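4.2 Grasping in simulation

The student teams had one semester to write a grasp controller for a two-finger gripper. Each team worked in the Kitent simulator first and moved to the lab arm only after its code passed a fixed set of trials. The set held 228 grasps on three objects: a foam block, a tennis ball and an egg. The egg was the hardest of the three – its contact patch is small, and the force limit we set for it was low.

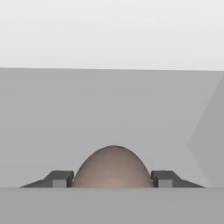 Tallberg

Figure 3. Simulated egg between the two gripper fingers, each with a lighter gray pad on its lower front face.

Teams could change the closing speed, the force threshold and the approach height. They could not change the finger model or the friction values. Team Dullura used a fixed threshold and passed 130 of the 228 trials. Team Gashi lowered the speed near contact and passed 168. Most failures in both groups came from closing too early, before the fingers had reached the widest part of the shell.

We logged finger position and contact force at every step. The logs were also used for grading, as described in Section 5.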